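Why Does a Soap Dish Have Bumps?

Kids' Corner – Things Around the House
February 2026

Go look at your bathroom sink. Is there a soap dish? Look inside it. Bumps, right? Or ridges. Or little holes. Maybe all three.

Somebody put those there on purpose. Let's find out why!

First – what soap does in water

Soap likes water. A lot. When you rub a bar under the tap, a thin layer on the outside goes soft and slides off onto your hands. That's the part that does the washing. Good.

But then you put the bar down. If it sits in a puddle, the bottom keeps on going soft. Nobody is using it, it's just melting away (well, dissolving, that is the proper word – melting needs heat). Leave it overnight and you get goo. Slimy, sticky, stuck to the dish.

Goo is wasted soap. Also it's yucky to pick up.

Now – what the ridges do

Ridges hold the bar up. Only the tops of the ridges touch it. Water runs off the soap, down into the gaps, and sits there at the bottom where it can't do much harm. Air gets in underneath too. Air moving past wet things carries water away a tiny bit at a time. That's called evaporation. Same thing that dries your swimsuit on the line.

So: ridges = less touching, more air, drier soap.

Lots of things in your home use the same trick. A dish rack. A cooling rack for cookies. The wire shelf in the fridge, if you have one. Have a look around and see how many you can find.

Why is there a lip around the edge?

Wet soap is slippery. Really slippery. Without an edge it would shoot right off into the sink. The raised rim stops it, and it also keeps the drips in, so the shelf doesn't get wet. Just remeber to tip the water out now and then, or the puddle grows till it reaches the soap and you're back to goo.

Dish or box?

A dish is open. A soap box has a lid. Boxes are for trips – camping, swimming lessons, Grandma's house. The lid keeps soap off your pajamas. But a lid keeps the air out as well, so a wet bar in a shut box stays wet. Dry it on a towel first, or open the box when you get there.

Clear plastic boxes are handy because you can check what's in them with the lid on.

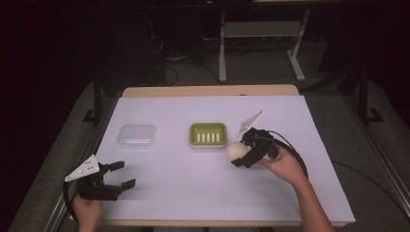
Hashmi wrote in to say that a dish with holes is better than a dish with ridges, becuase the water goes away all by itself. Good point! Holes are great over a sink or a tub. On a wooden shelf, not so great. The water has to land somewhere. Ridges and a rim for shelves, holes for over the sink – that's our answer for now, but write in again if you don't agree.

Does the shape of the soap matter?

Yes, a bit. A flat bar has a big flat bottom, and on a flat dish all of that sits in the wet. A round or egg-shaped soap only touches in a small spot. Less goo! But it rolls. Put it on ridges and it may settle in a gap between two of them, or it may not, depends how big it is.

Try it yourself

You need:
Two small bars of the same soap
A flat plate
A dish with ridges
A spoon
Water

Ask a grown-up before you start. Wet both bars for the same amount of time. Put one on the plate and one on the ridges. Add one spoonful of water to each, next to the soap, not on top. Leave them till tomorrow.

Next day, pick them up. Which one sticks? Which one feels slimy underneath? Draw what you see. Do it again for three more days if you can stand it – the differance gets easier to spot.

Wipe up any drips on the floor, soapy floors are no joke. And don't rub your eyes with soapy fingers.

Words to know

Dissolve – to mix into water till you can't see it anymore
Evaporate – to turn from water into a gas in the air
Ridge – a long, thin raised line
Rim – the edge that goes all the way around

Next time: why do towels get scratchy?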